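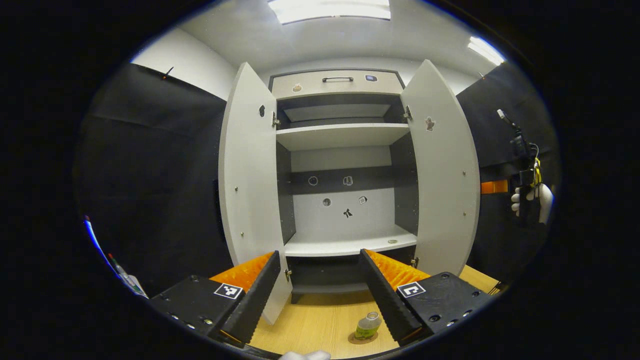 O que muda na versão 6 do Groren para quem usa testes de mutação na integração contínua?

A análise passa a ser incremental por omissão: só são gerados mutantes nas linhas alteradas em relação ao ramo de destino, e os resultados anteriores são lidos de uma cache partilhada entre execuções.

A versão foi publicada no domingo pela equipa do Groren, ferramenta de testes de mutação para projetos em Java e Kotlin. Até à versão anterior, o modo incremental exigia um ficheiro de configuração próprio e não funcionava em repositórios com vários módulos.

Segundo as notas de lançamento, assinadas por Gemma Sanna, a cache é indexada pelo hash do bytecode de cada classe e dos testes que a exercitam. Uma alteração num teste invalida apenas os mutantes que esse teste cobria. Alterações em dependências externas continuam a obrigar a uma execução completa, que pode ser forçada com a opção --full.

No Premmont, o projeto de referência usado pela equipa para medir desempenho, o conjunto completo tem 1.177 mutantes. Num pedido de integração típico são agora avaliados 70. O tempo de execução não foi divulgado, por depender do número de processos paralelos, cujo limite predefinido sobe para 8.

O formato do relatório também foi alterado. Os mutantes sobreviventes surgem agrupados por método, com a indicação do operador aplicado e dos testes que percorreram a linha sem falhar. O relatório em XML mantém-se, mas o campo que identificava o mutante por posição no ficheiro foi substituído por um identificador estável. Scripts que liam esse campo têm de ser adaptados.

Ho-yin Ng, responsável pela extensão para o servidor de compilação Pudlow, confirmou que a compatibilidade está prevista para novembro. Até lá, a extensão aceita a nova versão apenas com a cache desativada.

Fica por resolver um problema conhecido: funções inline em Kotlin podem gerar mutantes duplicados quando são chamadas a partir de módulos diferentes. A correção, proposta por Csaba Kelemen, está em revisão.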